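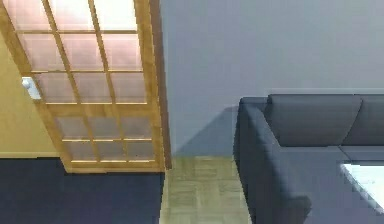
*Words by Krystyna Szewczyk, who runs the bookings desk for the Pemutcombe October night*

# Your questions about the Pemutcombe all-nighter

We've had a lovely big pile of messages since the lineup went up, and I've tried to get through every one of them, but my thumbs are giving out. So I've gathered up the ones that keep coming round. Grab a cuppa, I do go on a bit.

## Who's playing, and when?

Ronell opens at 8 pm and she's promised us two hours of slow, dubby, early-evening stuff (get there for it, please, the room sounds gorgeous before it fills up). Kozłowski takes over at 10 with the drum machines, and then Igor Jasińska has the long slot from midnight right through to close. Igor played five hours for us last time and was still asking for one more when the lights came on, so wear sensible shoes!

The upstairs room is Pivlow and friends all night. It's mostly disco and old house up there, with the odd bit of Italo when they're feeling cheeky.

## How many tickets are there?

The main room holds 790 and that's our lot. I know we said 800 on the first poster, and I'm sorry about that, I rounded up and then had to be told off by the venue. There are no separate tickets for upstairs, your wristband does for both.

## Can I pay at the door?

If there are any left, yes, by card or cash. We had more than 3,000 people on the mailing list when presale opened, though, so I really wouldn't leave it to chance. Anything returned to us goes back on the ticket page at 5 pm on the night.

## My mate can't come any more. Can I change the name?

Of course you can. Forward me your confirmation email with the new name in it and I'll sort it. Please don't sell it on for more than you paid, we do check, and I get very cross.

## Is it 18 plus?

It is, and you'll need proper photo ID. A driver's licence or passport is perfect. A picture of your licence on your phone won't get you past security, however nicely you ask them, though the official digital one is fine.

## What time do doors close?

Last entry is 1 am. Once you're in you can pop out to the courtyard for some air as often as you like, but if you leave through the street doors after 1 you can't come back in.

## Can I request a tune?

Ha! You can try. Pivlow quite enjoys it, Kozłowski will pretend not to hear you. Igor doesn't take requests but has been known to go home and dig out a record someone mentioned, then play it a year later.

## Is there somewhere to leave my coat?

Yep, the cloakroom is on your left past the bar, $2 an item. Hang on to your ticket stub, we had eleven near-identical black puffer jackets at the end of the last party and it took until breakfast to get them all home.

## How loud is it?

Loud, especially in front of the left-hand stack, where my favourite people always seem to end up. There are free foam earplugs at both bars. The courtyard is much quieter if you need a breather.

## Will there be food?

The dumpling stall is back in the courtyard until 2 am, including the mushroom ones that sold out so early last time. They've told me they're bringing double.

## I've lost something. Help?

Email the bookings desk with a description and the best number to reach you on. I go through the lost property box the afternoon after the party, once I've had a sleep, and I'll ring you if it's there.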